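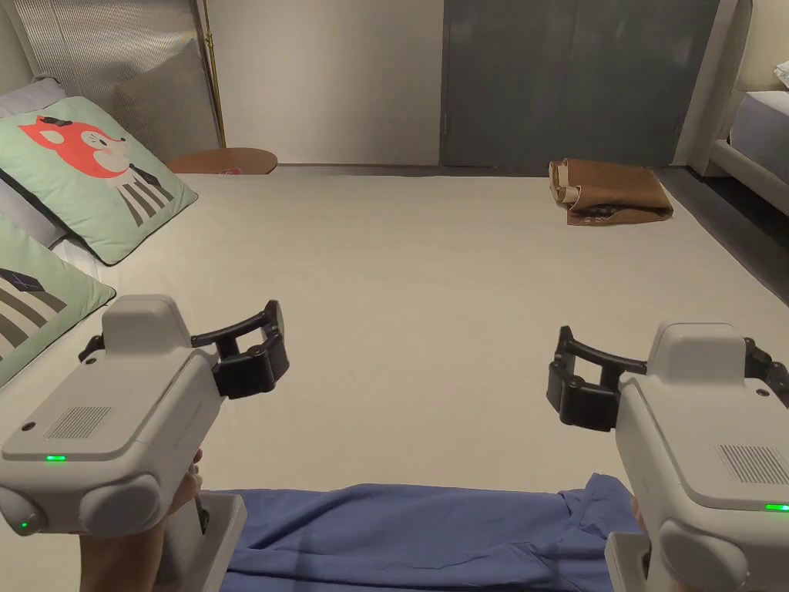

Does automation at work take the boring bits off people's hands?
Some of them, for some people, and the ones it leaves behind tend to land on whoever was standing nearest.

Thread on what has changed for us since March, when Dalen came in to teach machines to tidy bedrooms. I work on the housekeeping side at Cavside. I've been asked to be positive in meetings and I have been, so I'm using up the rest of it on here.

The pitch, as given to us by Till Rathjen: you hold a gripper in each hand, you do the tidying you'd do anyway, and what you did gets used to train a robot. Later the robot does the tidying. "You're the experts." I've been called an expert more times this spring than in all my years of making beds, and my pay hasn't noticed.

Doing a shirt with your hands: you pick it up by the shoulders and it more or less folds itself. Doing it with two fingers on each side: you pinch, you miss, you pinch the sheet as well, you start again. I can fold a shirt without looking. With those things on I have to think about every corner, and by the afternoon I'm more tired than after a full day of changing beds. 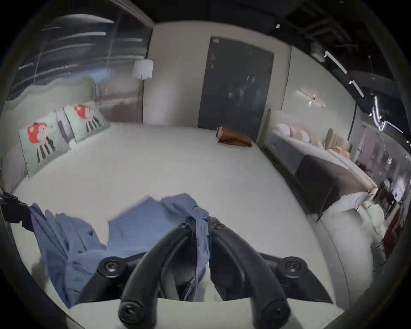 Blue cloth on the white bed, gripper ready.

Sessions are 15 minutes, then you're meant to rest your wrists. Good rule. It was Riet Aerts who asked for it, so please don't let anyone tell you it came with the kit. The rest gets skipped when we're behind — which is most days.

Also the mess. A tidy room is no use for this, so somebody has to untidy it first. Shirt thrown down, pillows pushed about, and once it's all been put straight you do it over again. Henk Peeters has cleaned rooms for 21 years and he finds it quite upsetting to be asked to crumple something. I laughed when he said it. Then I had a morning of it myself and I see what he means.

What I'd like in writing, and haven't had: what happens to the 5 of us on this team when the robot is ready. The answer so far is that we'll be "freed up for guest-facing work". We have a front desk. It has people at it already.

Fair's fair, there are parts I'd hand over tomorrow. Getting down on the floor for whatever has rolled under a bed. Dragging mattresses straight. My knees would sign for that today. I asked when the robot would be doing the floor. That's a later phase, apparently. The first phase is shirts and pillows, the bit that never hurt anyone.

Someone will say I'm against progress. I was all for the linen trolley with the motor. It came, it worked, we got our backs back. The difference is that I could see what the trolley did on the day it arrived. With this I'm asked to trust something that hasn't folded so much as a flannel in front of me.

Evelien Kramer, who looks after our rota, has at least started putting the sessions down as work. For the first 2 weeks they were squeezed in between rooms and the rooms still had to be done by the same time. So if your place is about to start this, get the hours on the rota before you pick the thing up.

Other things to ask before you agree:
Can you say no to a session and keep your shift?
Who else gets what's recorded, and can they sell it on?
Does the trainer's rate go to the person doing the training?
We got an answer to the first one (you can say no). Still waiting on the others.

Yasuo Hamada over at Brarach asked me if I'd do it again. I said I'm still doing it, I'm on at two. The people from Dalen are polite and they listen when you tell them a grip is stiff. I just don't think being nice about the handles is the same as telling us what the plan is.

Will add to this if the letter about the jobs ever turns up. Replies are open, especially if you're in hotels or care and have had the same talk.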